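From: Elli Väisänen
To: Planevov chassis list
Date: Thu 3 July
Subject: Re: Air dryer purge on the Brelari tag axle

Macarena Durán wrote:
> Dryer purges every 2 minutes at idle with the tag axle down.
> Governor was replaced in May. Cut-out is normal on the dash
> gauge. Is the cartridge done, or am I losing air to the bags?

With the tag down, the leveling valve feeds both bags, and a slow leak there will cycle the compressor that fast. Cartridge condition has no effect on purge interval. Build to cut-out, shut down, chock the wheels and read the gauge after 35 minutes. Repeat with the tag raised. If the second reading holds and the first does not, soap the fittings at the valve and the lower bag ports.

The Uder valve on the later trucks has a plastic exhaust cap that cracks. I changed mine at the Palma yard at the same time as the height rod. The rod needs to be reset with the truck unloaded - the manual is vague on that.

Drain the wet tank first. Mine gave up a lot of oil, and the check valve behind it was sticking.

Elli
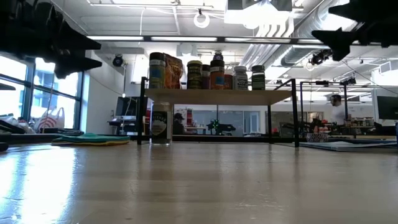

Can the pressure readings be taken with the parking brake released?

They can, provided the wheels are chocked on level ground, and releasing it also puts the spring brake chambers under pressure so that a leak there will show up.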